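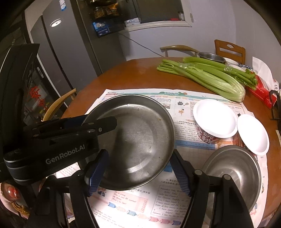

4. 식탁 위 작업 준비와 금속 그릇 취급

이 장은 Plineo 조리 준비 세트를 가정용 식탁에서 사용할 때의 바닥 보호, 그릇 배치, 세척 및 보관 절차를 설명한다. 가열 조리에 관한 내용은 5장을 참조한다.

4.1 상판 보호

1. 식탁 위의 물건을 모두 치우고 마른 천으로 상판을 닦는다.
2. 물기가 남아 있지 않은지 손으로 확인한다. 광택 도장 면에 물기가 남은 상태로 종이를 덮으면 얼룩이 생길 수 있다.
3. 신문지나 다 쓴 학습지 등 인쇄된 종이를 작업할 쪽에 펼친다. 상판 전체를 덮을 필요는 없다.
4. 종이끼리 손가락 두 마디 이상 겹치게 놓는다. 원형 식탁에서는 종이가 가장자리 밖으로 늘어지지 않도록 안쪽으로 접는다.

주의: 인쇄면에 식재료를 직접 올려놓지 않는다. 잉크가 묻어날 수 있다.

참고: 기름을 다루는 작업에는 종이만으로 충분하지 않다. Astora 방수 깔개(별매)를 종이 아래에 깐다.

4.2 그릇 배치

1. 넓고 얕은 원형 팬을 종이 위에 놓는다. 평평한 밑면 전체가 바닥에 닿아야 한다.
2. 팬의 테두리를 가볍게 눌러 흔들림을 확인한다. 흔들리면 종이의 접힌 부분을 펴고 다시 놓는다.
3. 깊은 금속 볼은 팬 옆에 둔다. 씻은 재료는 볼에, 손질이 끝난 재료는 팬에 담는다.
4. 흰색 소형 그릇은 금속 용기 뒤쪽에 두고 양념을 나누어 담는다. 그릇끼리 기대어 기울어진 상태에서는 액체를 붓지 않는다.
5. 양념통은 뚜껑을 닫아 그릇 뒤쪽에 둔다.

주의: 내용물이 든 팬을 종이째 끌어서 옮기지 않는다. 종이가 찢어지면서 상판이 긁힐 수 있다. 반드시 양쪽 테두리를 잡고 들어서 옮긴다.

4.3 안쪽 면 점검

사용 전에 팬과 볼의 안쪽을 밝은 곳에서 점검한다.

- 가는 긁힘과 광택 저하: 일반적인 사용 흔적이며 계속 사용할 수 있다.
- 갈색 반점: 음식물 찌꺼기, 물때 또는 녹일 수 있다. 4.4의 절차로 세척한 뒤 다시 확인한다.
- 말린 테두리의 벌어짐: 손을 벨 위험이 있으므로 사용을 중지한다.

4.4 세척

1. 미지근한 물에 중성 세제를 풀고 부드러운 스펀지로 안쪽 벽과 바닥을 닦는다.
2. 반점이 남으면 베이킹소다를 물에 개어 바르고 11분간 둔 다음 헹군다.
3. 말린 테두리의 틈에 고인 물을 털어내고 마른 천으로 닦는다.
4. 완전히 마른 뒤 큰 것부터 겹쳐 보관한다. 그릇 사이에 종이 타월을 한 장씩 끼운다.

주의: 철 수세미와 염소계 표백제를 사용하지 않는다. 표백제가 닿았을 때는 즉시 흐르는 물로 헹군다.

4.5 종이 제거

1. 그릇을 모두 치운 다음 종이를 가장자리에서 가운데로 모아 접는다.
2. 젖은 종이는 문지르지 말고 수직으로 들어 올린다.
3. 상판에 잉크가 옮은 경우 물을 적셔 꼭 짠 천으로 닦고, 바로 마른 천으로 마무리한다.

교체용 팬과 볼의 부품 번호는 부록 B에 수록되어 있다.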